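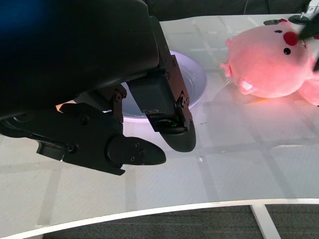

At the Galen workshop in Hoduncombe. Photo: Galen

Galen to Open Second Furniture Repair Shop in November

HODUNCOMBE, June 30, 2023 — Galen, a furniture repair and refinishing company, will open a second shop at 103 Mill Street in November. The 1,716-square-foot space was last used as a shoe store and has been vacant for two years.

The new shop will take chairs, dressers and small tables. Larger pieces, along with all stripping and spray finishing, will stay at the current workshop, where Galen repaired more than 400 items last year.

"Most of what comes in is loose joints and broken chair rungs," said Maxine Ruddock, owner of Galen. "People have been waiting six weeks for a job that takes an afternoon. We needed another room and more hands."

Galen plans to hire four people for the new location, including one apprentice. Applications are open now and can be picked up at the workshop counter.

Estimates will be free at both shops. Customers who book a repair before the opening will get 30 percent off pickup and delivery within town limits — the offer does not cover upholstery, and it cannot be used for work already in progress.

Media contact: Maxine Ruddock, Galen, Hoduncombe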